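Can a machine do the ironing pile yet? (or any of it)
Forum: Home & Workshop > General chat

Gutum_Lass
Evening all. My sister and I have been having a friendly row over whether there's a machine yet that can do the dull half of housework, meaning the sorting, folding and putting away. She says it's round the corner. I say I've been hearing that since I was in school uniform! I do have a robot hoover and I'm fond of it, but it eats the bath mat fringe and I end up tidying up for it before it can tidy up for me. Has anyone here got something that truly saves them work?

ploughmans_lunch
Dishwasher and washing machine, and I'll stand by both. We forget they're robots of a sort because they stay in their boxes and we do the fetching and carrying. I'm at Trindden, on the packing side, and it's the same on the shop floor. The line will seal 567 cartons without a murmur, but give it a soft bag that has slumped over and one of us has to walk across and sort it out.

tansy567
I think you're both being a bit gloomy. Towels are a solved problem as far as I'm concerned, I've watched a machine fold a stack of them very neatly, and once you can do towels the rest is a matter of time and patience.

ploughmans_lunch
Towels are a rectangle, though! You get four corners and no opinions. A shirt has a collar, cuffs and a row of buttons, and it never lands the same way twice. My own ironing basket beats me most weeks and I have had 5 decades of practice.

Egan_Shed
I tinker with arms like these — the Urisitz group, if anyone remembers our December thread — so let me put in a word for the middle ground. Picking a shirt up is easy enough these days. The trouble starts straight afterwards, when you've got hold of a fistful of it and need to work out which bit you've got and where the rest has gone. Most people give it a shake and feel for the shoulders without thinking. An arm has to do that with two fingers and no sense of what cotton weighs.
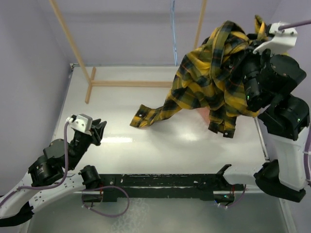
Page 2 of 5

Egan_Shed
Plaid is a good test, I find, because the bands run off in all directions once the cloth is bunched. With the right gripper up in the twisted end like that, you've got one sleeve trailing off to the left with its cuff open and the other end hanging down on the far side of the body. The left gripper hasn't got hold of anything yet, and choosing where it should go is the whole puzzle. I'd go for the cuff that's lying on the table, myself.

Gutum_Lass
Oh, now that looks exactly like my airing cupboard! I'd have gone in for the collar, but I can't for the life of me tell where it is in all those folds.

tansy567
See, I look at that and feel encouraged. It's got a proper hold of a real shirt. Ten years back we'd all have been amazed.

ploughmans_lunch
It has hold of a bundle, tansy. I'll be amazed when it's on a hanger with the top button done up. Lovely colours, mind, I'd wear that.

Egan_Shed
Fair comment from both sides. For what it's worth I'd trust a pair of arms with flannels and pillowcases now, if you weren't in a hurry, and I'd keep them well away from anything with pleats.

Gutum_Lass
I shall pass that on to my sister, who will claim she's won. Does anybody know if the hoover fringe problem can be cured, or do I just roll the mat up?

ploughmans_lunch
Roll it up, love. We all do.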